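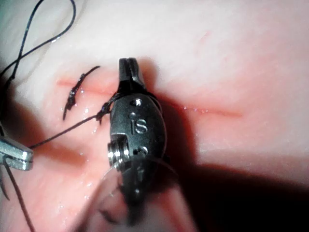

Hollow: notes and measurements on closing a straight cut

Hollow is my collection of records on stitching up straight incisions in soft practice skin. It's a table, a folder of notes, and a fairly opinionated set of definitions, all to do with what happens to a thin cut when you put thread through both sides of it and pull. I started it for myself, then people in the skills room at Lonudcombe began asking for copies, and I got tired of explaining the column names over lunch. So now there's a README!

Current version is May 2025. If your copy has a column called "neatness" you have an old one, please throw it out (more on that below).

What's in it

stitches.csv is the main table, 1000 rows, one row per stitch. 
closures.csv has one row per finished line, 220 of them. 
notes/ holds the free text I typed up after each closure. Some of these are a paragraph and some are one grumpy word.
pads.csv lists the practice skin by batch.

The stitch table doesn't cover every closure. I only measured stitch by stitch when I had the time and the light was good, and the remaining closures just have their summary row. If you join the two tables on closure_id you'll get blanks, and the blanks are supposed to be there.

The skin

Two kinds. Gelex is the soft one, poured in flat sheets, with a smooth top and quite a lot of give. It tears if you take too small a bite and then pull like you mean it. Aranda is firmer and layered, so you can feel the needle pass from the top layer to the one underneath, and it forgives a heavy hand. I like Gelex better for learning and Aranda better for feeling good about yourself.

Over 200 of the closures are on Gelex, so treat anything you conclude about Aranda as a hunch. I do.

Gelex changes as it sits out. A fresh sheet is tacky and the edges of a cut want to cling together; after a few days on the bench it gets drier on top and the edges gape more. pads.csv has a field called days_open for this. It's blank for the early batches because I hadn't noticed yet.

The cut

Every incision is straight, made in one pass with a fresh blade, top layer only. I drew the line first on the early pads and then stopped, because the ink crept along the cut and made it impossible to see where the edge was. A thin cut is harder to read than you'd expect. Some stretches stay dark and sharp, others go so faint you have to tilt your head to find them again, especially where the surface is pulled tight and shiny. The field called visible_edge records whether I could follow the line all the way along before I began (y, n, or p for partly).

The ends of the cut are the messy bit. The blade lifts out gradually and the line sort of peters out, and it's a judgment call where it stops. My rule is that the cut ends where a closed pair of fine tips laid on the surface can't open it any further. Use that rule if you're adding rows, even if you hate it.

Columns you will want explained

bite_near and bite_far: distance from the edge of the cut to where the needle goes in and where it comes out, in millimeters. Measured after the knot is down, so they include whatever the tension did to the skin.

spacing: center of this stitch to center of the one before, along the cut. The first stitch in every closure has none.

angle: how far off square the stitch sits across the line. Zero is perfect. Mine drift as I go along, and you can watch it happen if you plot angle against stitch order (it's a bit embarrassing, but it's also my favorite plot in the whole thing).

edge: one of flat, up, under, or step. "Up" means the edges are slightly raised toward each other, and that's what I'm after. "Under" means one or both have rolled in. "Step" means one side is sitting higher than the other. If I couldn't decide I put flat, so flat is a little overfull.

pull: loose, snug, or tight, judged by eye from how much the skin puckers. A tight stitch makes little dimples at both ends.

tail: length of the cut thread ends. I leave them long on purpose and you'll see that in the numbers.

Why neatness went away

The old version had a score from one to five for how tidy the finished line looked. I went back and rescored a batch of old closures without looking at what I'd put the first time, and the two sets of scores barely spoke to each other. What I was scoring, as far as I can tell, was whether the thread tails all pointed the same way. Tidy tails are lovely. They tell you nothing about the edges underneath. The edge column took over and I haven't missed the score at all.

Lighting

A single lamp from the far side, low. Glare is a real nuisance on Gelex — any bit of moisture along the cut turns into a row of bright specks, and it's easy to mistake a speck for a gap in the closure. I blot before measuring. The rows where I forgot have wet = y and you may want to drop them if you care about edge, though I'd keep them for spacing.

What it's good for

Comparing stitch spacing on soft and firm pads. Seeing how stitches change from the first to the last along one line. Making practice sheets, which is how most people here use it. Arguing about bite size.

What it isn't good for

Anything to do with healing. Practice skin doesn't swell, bleed or scar, and a tight stitch that looks great on Gelex could be a bad idea somewhere else. Please don't take spacing numbers from this table and use them as advice for a patient. Curved cuts, layered closures and anything under real tension aren't covered either.

Known problems

Batch four of Gelex was poured too thin and the needle went into the board underneath on a lot of the stitches. Marked thin_pad.
The tail values in the earliest closures are rounded to the nearest half centimeter. Everything after that is in millimeters.
A few notes refer to "the other lamp." There is no record of which lamp that was.

Adding rows

Yes please! Copy the header from stitches.csv, keep the units, and start your closure_id with your own initials so nothing collides. Leave a field blank if you didn't measure it. Don't fill in an average, I will find it and I'll be sad.

Still to do: a short sheet on knots, and a proper look at whether fresh Gelex and week-old Gelex should even be in the same table.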